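Part 3: Setting Up the Snack Table

By now you should have the Brelten display kit unpacked and the protective film peeled off every piece of acrylic. (Check the undersides of the steps. I missed one the first time and spent ten minutes trying to polish away a cloudy patch that was just film.) This part covers the counter layout I use for our lunch hatch at Zustthorpe, which opens at 11:30 and gets busy fast!

What you need from the kit: the drinks riser, the stepped candy stand, one flat serving tray and the order cards. Baskets aren't included, so use whatever you have.

1. Wipe the table and let it dry completely.

2. Put the drinks riser in the middle, low step facing the customer. Fill the back row first - reaching over a full front row is how bottles get knocked down.

3. Set the serving tray in front of the riser and leave it empty. Orders get put together on it, so don't let it turn into a parking spot for napkins.

4. Sandwiches and hot food go in separate baskets, with the sandwiches on the side you serve from.

5. Stand the candy shelf where you can reach every tier without leaning across the drinks.

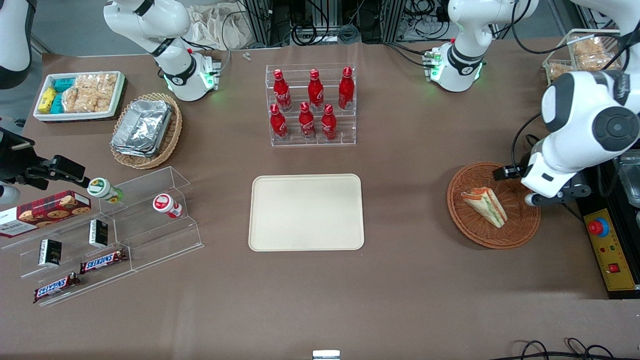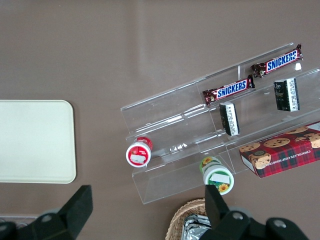

Bottles are the easy bit, because they're all the same shape and they stay where you put them. With a riser like the one holding the red Coca-Cola bottles, two rows of three is a good full load, and you can tell at a glance when one has gone. Candy takes more fiddling. I lay bars on the upper tiers, the way the two Snickers are, with the name showing, and small packs can stand on edge in the tier below. Round containers are the troublemakers - lay them on their sides if you like the look, but give each one a little nudge before you walk away.

CAUTION: Don't clean the acrylic with anything containing ammonia. It goes hazy and you can't get it back. Warm water, a drop of dish soap and a soft cloth will do.

NOTE: The reorder code for the small dividers is 408. Code 400 is the older, thicker version and it won't slide into this stand. Ask me how I know.

6. Write out the order cards. Ours have one line each for a drink, a main and a snack, and I keep them in the Bạch card holder by the till.

7. Do one practice order, start to finish, before you open. If your sleeve catches on anything, move it now!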